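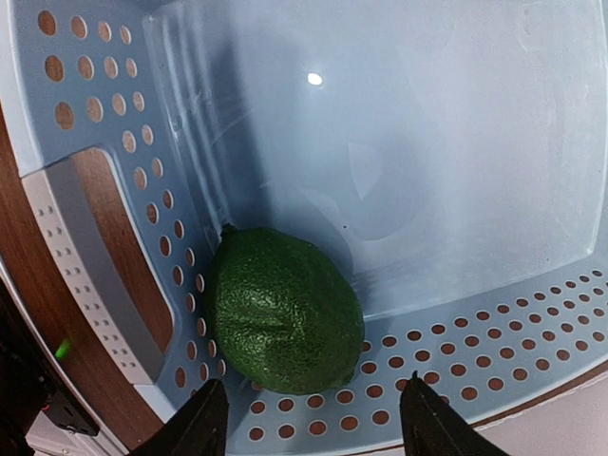 Hakine Two-Arm Research Cell

Made by Darkell, Stenarthorpe
Status: in production, built to order
Page last updated June 23, 2019

Hakine is an enclosed tabletop cell with two arms for groups working on learning from demonstration. It ships with the Ki training package and the full produce packing data set, so a new user can repeat our published bag results before starting on their own task.

The bag task

Produce is moved between a perforated plastic basket and a thin clear bag. The bag is the hard part. It folds over itself, it catches glare from the lights, and its opening changes shape each time a gripper lets go. Both arms are needed for most of the task, and they often have to work within a finger's width of each other.

We picked this task because a single policy has to cover two kinds of work. Picking up one firm item from the corner of a basket is mostly a matter of lining up the fingers. Handling the top of a bag depends on what both grippers are doing at the same moment, and the film hides part of what is inside.

What Ki does

Ki is an imitation learning method. It takes camera images and joint positions from both arms and predicts a short run of joint targets for each. Two things set it apart from the version we shipped with earlier cells.

First, the demonstrations are not all weighted the same. Ki gives more weight to the moments when a gripper opens or closes, and less to long free moves over the table. In our first data sets the free moves took up most of every recording, and the policy learned them well while missing grasps.

Second, the arms share one policy. We had been training a policy per arm with a signal passed between them. The arms would wait on each other at the bag, sometimes until the run timed out. With one policy the waiting still happens – mostly when the opening faces away from both wrists – but it usually clears without help.

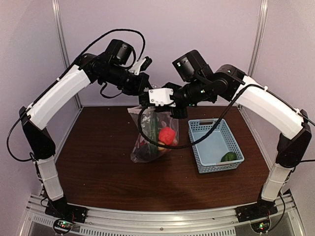

Hakine cell during the bag task, with both grippers at the gathered top of the bag.

Results

Coralie Goodwin collected 4000 demonstrations on one cell. Getachew Seyoum ran the evaluation on a second cell with the same layout and no extra training. Out of 90 runs, 52 were completed from start to finish with no one touching the cell. A run counted as complete only if the items ended up where the task card said and the bag was not torn.

Most of the failed runs fell into one of these groups:

Film pinched double. The gripper closed on two layers and pulled the opening shut.
Corner grasps. An item resting against the basket wall was pushed along the wall and never lifted.
Early release. One arm let go before the other had hold of the bag.

Corner grasps got better when we added demonstrations that start with a single item left in the basket. Doubled film did not improve with more data of the same kind. We think the policy can't tell one layer from two in the camera images at the size we use, and we are testing larger wrist images now. Results will be added to this page in July if they hold up on both cells.

Runs were not repeated after a failure, and the evaluation cell was not retuned between runs. The basket was put back by hand each time against a mark on the table, so its position varied a little.

What you get

Two arms with parallel grippers and slim black fingertips
Wrist camera on each arm, plus one fixed camera for the workspace
Wood-grain tabletop with metal front rail
Back and side panels in a plain pale finish
One light blue perforated basket
Ki software, trained weights, and the bag data set
Task cards and scoring sheets used in the evaluation

Bags are not included. Any thin clear produce bag will do, though heavier film behaves differently and the supplied weights do less well with it.

Setup notes

Allow 3 hours for a first install. The arms mount at the front corners. Fit the side panels before you run the camera check; the supplied weights were trained with the panels in place and lose accuracy when the background is open.

Leave enough slack in the arm cables for full wrist rotation, and tie them along the upper link. A cable that is tied too short will pull on the wrist near the end of its range. A loop hanging in front of the bag is fine for training as long as it also hangs there during evaluation.

Keep the ceiling lights on the same setting. Reflections on the basket floor are common in our recordings and don't need to be removed, but a strong change in brightness between training and testing will show up in the grasp results.

Training your own task

Ki can start from the supplied weights or from nothing. Starting from the supplied weights works well when the new task uses a basket, a bag, or both. For unrelated work such as cable routing or stacking, we saw no gain from it and suggest training fresh.

Recordings are stored one file per run, with images and joint positions on a shared clock. The format is described in the manual, section "Run files". Scripts for trimming, replaying and dropping bad runs are in the tools folder.

Ordering

Hakine is sold to universities and research labs. Send your table dimensions and supply voltage with the order form. Ki is also available separately to owners of earlier Darkell cells; contact the Stenarthorpe office with your serial number.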